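Iced coffee season, and my wallet knows it

21/06/2022

So I finally added up what I spend at the coffee place on Wang Street and, wow, I kind of wish I hadn't. It came to $140 in one month! For cold coffee! I told my neighbor Kumiko and she laughed at me for a solid minute, then wrote her cold brew recipe on the back of an envelope.

I've made it every night since and I'm hooked. It's smoother than the stuff I was buying (sorry, Wang Street) and I can drink it on the porch in my pajamas.

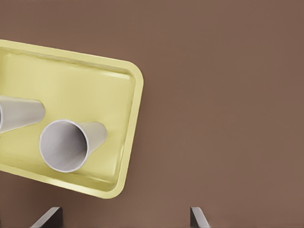 Kumiko's cold brew

Stir 2 big scoops of coarse coffee into roughly 400 ml of cold water, cover it and leave it in the fridge overnight. Strain it in the morning and pour it over lots of ice. She adds a splash of oat milk, I go for way too much vanilla syrup.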